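Section 3: Sorting and Folding Cloths

Read this section before the first load of the day. It covers the flat cloths in the Greltby linen set: table covers, drying cloths and dust covers. Fitted covers are in Section 5.

Before you start

Clear the table and wipe it with a damp cloth. Let the surface dry completely. Moisture left on the table shows up as dark patches on the pale cloths and they will have to go back through the dryer.

Check the care label on each piece. Pieces marked Bekbridge are cotton and can be folded warm. Pieces marked Moynihan must cool for 5 minutes first or the crease will set.

Note: Cloths that come out of the dryer damp at the hem should not be folded. Return them for another 14 minutes on low.

3.1 Sorting

1. Empty the basket onto the table a little at a time.
2. Pull out the dark pieces and put them together on the left side, toward the front edge. They can stay in a heap until you are ready for them.
3. Put light pieces at the back of the table.
4. Shake each piece once over the basket before you set it down. Lint from the dark covers clings to the yellow and beige cloths and is hard to remove afterward.
5. Set aside anything with a stain, a pulled thread or an open seam. See 3.4.

Caution: Do not stack dark pieces on top of light ones, even for a short time. New dark covers can lose color for the first 3 washes.

3.2 Spreading and folding

Work on one cloth at a time, light pieces first.

1. Lay the cloth across the table with the long side facing you.
2. Find two corners on the same side. If the cloth is bunched, lift the top layer by its edge and look underneath before you pull. Pulling from the middle tightens the folds.
3. Hold the middle of the cloth down and draw the raised flap out flat.
4. Smooth from the middle toward the ends with an open hand. Leave the hem until last.
5. Bring the far edge to the near edge. The front fold should run nearly straight along the table.
6. Fold in half again from left to right, then once more if the piece is going on a narrow shelf.
7. Press lightly along the last fold. Do not press hard on cloths with a raised weave.

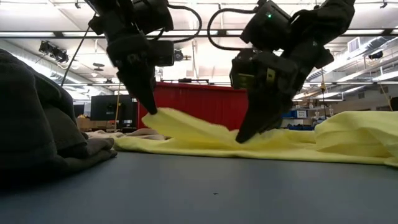
Figure 3-2. Yellow cloth with flap raised, dark pieces at left.

Note: If one end still has a mound of fabric after step 4, open the cloth again and start from the corners. Folding over a mound gives a thick end and the stack will lean.

3.3 Stacking

1. Place finished cloths with the rounded fold facing out.
2. Keep stacks to 14 pieces or fewer. Dark covers are heavier, so use stacks of 5.
3. Fit a Fomus shelf tag to the front of each stack and write the month on it (for example, August).

3.4 Pieces set aside

Stained pieces go back to the wash with the next load of the same color. Pieces with an open seam of less than 2 inches can be mended and returned to the set. Anything longer should be taken out of use and entered on the replacement sheet at the back of this guide.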